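Tolerances Belong on the Drawing, and So Do the Reasons for Them
August 10, 2023 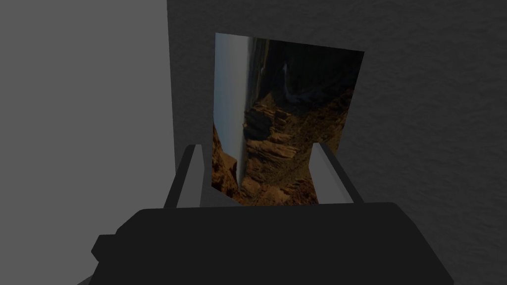
Most engineering drawings record what a part must be and leave out why. A bore is given as plus or minus a few hundredths, a surface gets a finish symbol, and the reasoning goes home with whoever did the calculation. I think this is a mistake, and a cheap one to fix.

The case I keep coming back to is a valve housing made by Auer, a shop where I worked on the inspection side. The housing had a locating shoulder with a tolerance far tighter than anything else on the sheet. Parts were rejected on that dimension more often than on all the others put together. In one production year we inspected 2,239 housings and set aside 711 of them, most for the shoulder alone. Every one of those was measured twice, tagged, and discussed.

Hubert Gasser, who ran the grinding section, asked the design office where the number came from. The answer took weeks. The shoulder had once carried a sealing ring, and the ring had been moved to the mating part two revisions earlier. The tolerance stayed because no one had a basis for changing it. A designer who inherits a tight number with no explanation will almost always keep it. Loosening it exposes him to blame, and keeping it costs him nothing that shows up in his own budget.

A one-line note would have settled the matter: "Shoulder location controls ring compression, see calculation sheet." When the ring moved, the note would have been visibly wrong, and someone checking the revision would have had a reason to stop.

The usual objection is clutter. A drawing is read on the shop floor, often quickly, and each extra line competes with the lines that matter. Mafalda Rebelo made this argument to me at some length when she was standardizing drawings at Bunach, and she is right that a sheet with 100 notes is a sheet whose notes go unread. I am not proposing that every dimension be annotated. General tolerances need no defense. The notes belong on the exceptions, and a drawing with too many exceptions has a different problem.

The second objection is that the reason belongs in the design file. In principle, yes. In practice the file and the drawing separate early. The drawing goes to suppliers, gets copied and translated, and is sometimes redrawn from a scan. The file stays on a server under a project name that means little to anyone hired later. A supplier quoting the part sees only the sheet.

Suppliers are also the people best placed to use the information. If a machinist knows that a flatness callout exists for heat transfer, he can suggest lapping one face and leaving the other alone. If he knows only the callout, he prices the worst case — and the customer pays for it on every order.

There is a fair concern about disclosure. Some reasons reveal how a product works, and a company may not want that on a sheet sent to three bidders. A short functional category such as "seal," "alignment," or "thermal" gives away very little and still tells the reviewer what to check.

The Auer shoulder was eventually opened up to the general tolerance. The revision block reads "tolerance changed." It does not say why.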